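Bernesport Home Robotics Log
Posts by the author, thread from February

1/ I promised to write up the laundry fault at our test flat in Bernesport, so this is a thread. Short version: the left arm stopped with a force error at the washer door, and it happened more than one time. No person was hurt and the door glass is not broken.

2/ The task is simple to say. Open the door, take the clothes from the basket, put them in the drum, close the door. Two arms, one basket on the floor. We call the control program Jerno. It had completed 3,025 cycles before the first stop.

3/ The trouble is in the second when the left gripper has to work near the bottom of the door. The glass is a deep bowl and it sticks out far from the dark ring. The fingers come from under it, and the space is small.

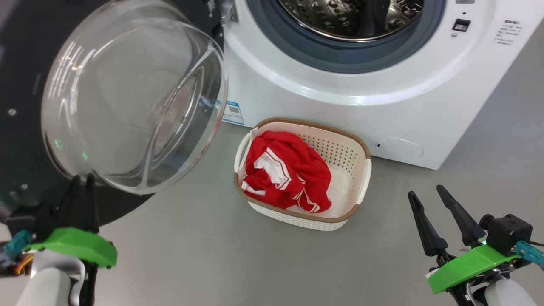 What the log said

4/ The log gave only "left wrist, force over limit". The limit is set at 24 newtons. At first I blamed the force sensor, and I lost one whole morning to calibrate it again. The sensor was good.

5/ Then I compared the door position in the program with the real door. The program believed the rim of the glass was higher than it is. The depth camera does not see clear glass well. It looks through it and measures whatever is behind.

6/ So the arm had a wrong picture of the rim, and it moved up with confidence. When the fingers pushed on the glass, the wrist felt the force and the arm stopped. The stop worked as designed. The plan before the stop was the bad part.

7/ The wrist view helped me more than the log. I should have opened it first. With the color picture you can follow the edge of the glass with your own eyes, also with all the bright reflections on it.
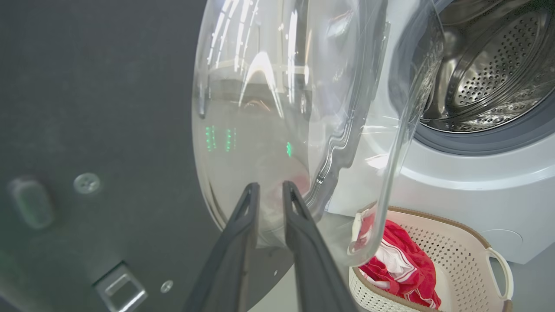
Left wrist view: fingertips at the lower edge of the door glass, basket with the red and white clothes behind.

8/ A colleague in our Harkby office asked why we did not simply raise the limit. Please do not do this. A higher limit only means the arm pushes harder on the glass and on the hinge before it gives up. We keep 24.

9/ What I changed: the door is now a fixed shape in the program, placed from the dark ring and not from the glass. The ring is easy for the camera. I also made the arm slower for the last part, and it must go back down before it tries again.

10/ I ran 200 cycles with the change and had no force stop. This is not enough for me to say it is solved. The next target is 4,000, with the curtains open and also closed, as the reflections are very different.

11/ For those who asked, the grippers are from Calimlim and they are not the cause. I checked the fingers after every stop and I found no damage on the tips.

12/ If you work with glass doors and depth cameras, I would like to read how you find the rim. Replies are open. I will add the new numbers to this thread when the long run is finished.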